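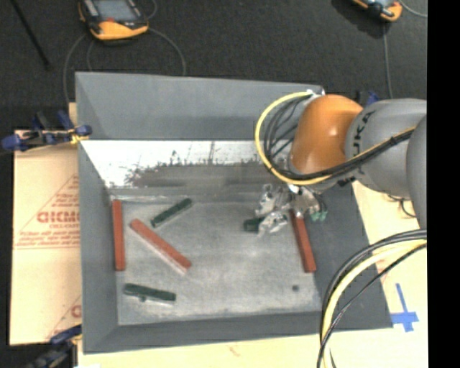

ineke_p: ¿Cómo guardáis los turrones que sobran de Reyes? Yo tengo 22 tabletas y mi cuñada dice que a la nevera – ni loca, que se ponen blancas. Las quiero separar por color, no mezcladas como las barras de la foto, las rojas por un lado y las verde oscuro por otro, así sé cuál toca.

Sem22: Pues yo sí las meto en la nevera, bien cerradas, y en junio siguen ricas.

zurnetti: Qué va, Sem, el blando suda. Despensa y a oscuras.

ineke_p: ¿Y el de yema?

Sem22: Ese cómetelo ya!!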